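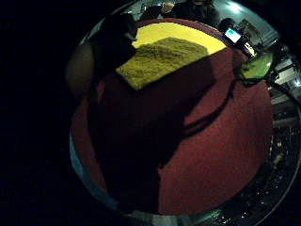 3.2 Household textiles and support surfaces

Textile items were selected to cover the range of surface texture commonly met in domestic folding and laying-out tasks. Two properties were considered in selection: pile, meaning the height and density of the raised yarn, and drape, meaning the tendency of the cloth to conform to whatever lies under it. Terry towels score high on the first and moderately on the second. Thin flat cloths score low on the first, and their drape varies with fiber content and with the number of times they have been laundered. All items were washed once before use, without softener, and stored flat.

Layered arrangements were treated as a separate condition. When a folded towel is placed over a second cloth, the position of the lower item must be inferred from whatever margin stays exposed. Chisholm's pilot coding scheme recorded only the upper item in such cases. The scheme was revised after Ferrand found that coders disagreed more often on the lower cloth than on the upper one, and both items are now given separate entries, with a flag for partial cover.

The item register contains 195 entries, supplied by Plandel and Besson. Register entries list fiber, nominal size, color under daylight, and weight. Color names were fixed in advance, and coders were not permitted to substitute their own.

3.3 Placement of rigid items relative to flat sheets

Rigid items were paired with a flat sheet of paper or cloth that served as the reference area. The sheet defines a boundary, and placement is coded as inside, outside, or crossing. Sheet orientation was left to the participant, and the code therefore refers to the edges of the sheet and never to the edge of the table. On a round table this distinction is necessary, as the table offers no straight edge against which a rotation could be judged.

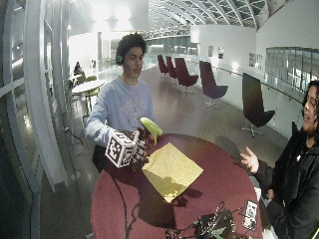

Figure 4. Curved item held upright at the table, with the reference sheet lying flat.

Curved items required an additional rule. An elongated object with a bend has two stable resting positions on its side, and a grip near one end leaves the other end free to point in almost any direction. Orientation is coded from the free end at the last moment before contact with the table. In Figure 4 the banana-shaped item is upright in the gloved hand with its pointed end angled upward, a posture coded as "raised, tip up" regardless of where the item is later set down. The pale yellow sheet in the same figure is turned so that one corner points toward the hand, and under the rule given above this corner, together with its two adjoining edges, is used for the boundary code. Shadows falling across a sheet are ignored.

3.4 Coding procedure

Coding was carried out in Kira, using category definitions exported from Vasix. The full set comprised 4,000 placement events, of which 2,505 involved at least one textile item. A subset of 2,000 events was coded independently by both authors. Disagreements were resolved by joint review, and the original codes were retained alongside the agreed code. Events in which the item was released and picked up again without changing position were coded as a single placement.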